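Beta Readers Wanted for My Very Long Fantasy Novel

Hi, I'm Špela, and I read way too much and write almost as much as I read.
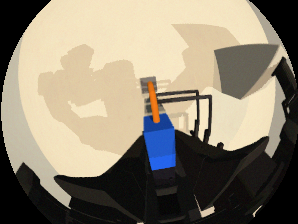 So! The book is called Runen, it's a standalone (I promise), and I'm looking for 3 people to read the second draft between June and whenever you finish. It runs to 700 pages in my typing format, which I know is a lot to ask of anyone.

You don't need to be a writer or have an English degree. I'd love someone who mostly reads fantasy, someone who almost never does, and someone who will happily argue with me about the ending. My friend Stepan Melnychuk read the first draft and made me cut a whole subplot about a bell tower -- I sulked for a while and then cut it.

What I'm asking for: notes at the end of each part (there are four), plus a video call with me once you're done. Tell me where you got bored, where you skipped ahead, and which names you kept mixing up. Typos can wait.

I can't pay, but you'll get a signed paperback and your name in the back if you want it there. I'm also glad to swap and read something of yours.

To apply, use the contact form and tell me the last book you quit and why. Content notes: grief, one drowning, a lot of swearing.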